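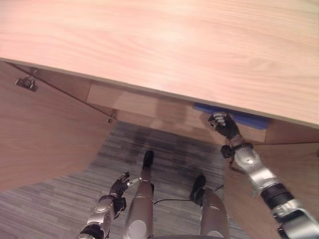 Clearing out the desk, finally

I moved into my little office at the Tradville end of town in February, and until last weekend I was still living out of boxes (two of them under my feet, which is a terrible way to type). So this month's item is all about paper. Old bills, old manuals, birthday cards, the warranty for a kettle I gave away years ago. I sat down with a pot of coffee and told myself I'd be done by lunch. Ha!

I started with the bills, and that was my first mistake. Bills make you want to read them. I found one from Yammine, the phone company I used before we moved, and spent a good while getting mad all over again about a late fee. Start with the manuals! You don't have any feelings about manuals, and they're thick, so the pile shrinks fast. 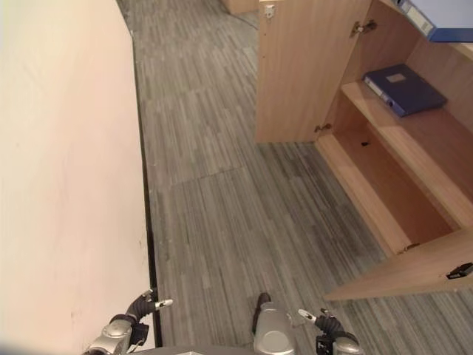

Gray carpet tile and a cream wall, down the aisle by the cabinet.

My system is pretty simple. Taxes and house papers go in one folder, medical in another, and anything I haven't looked at in six years goes in the shredding bag unless it has a signature on it. I bought the folders from Jendine, the ones with the wide tabs, and I love them. The labels are another story. They curl up after a week and I've gone back to plain masking tape and a marker.

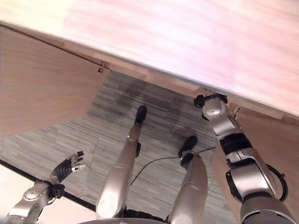
Under the tabletop, with the wood panels on either side.

By Sunday night I had filled nine bags, and the Ikex drop-off place weighed them and charged me two dollars a bag, so eighteen bucks to be rid of the lot. They gave me ticket number 771 and I felt like I'd won something. I did keep the birthday cards. All of them, in a shoebox, and I'm not sorry.

A few of you wrote in after the last issue to ask how long to hang on to pay stubs. I keep mine until the yearly tax form shows up and I've checked that the numbers match, then out they go. 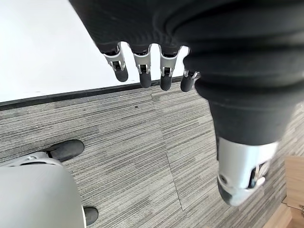
One reader wrote back that she scans every stub on the day it comes and shreds it before dinner, and that her only regret is naming the first few hundred files "scan." I'm going to try her way with the medical folder next, with better file names. If you have a naming trick that works, send it over and I'll put it in the next issue.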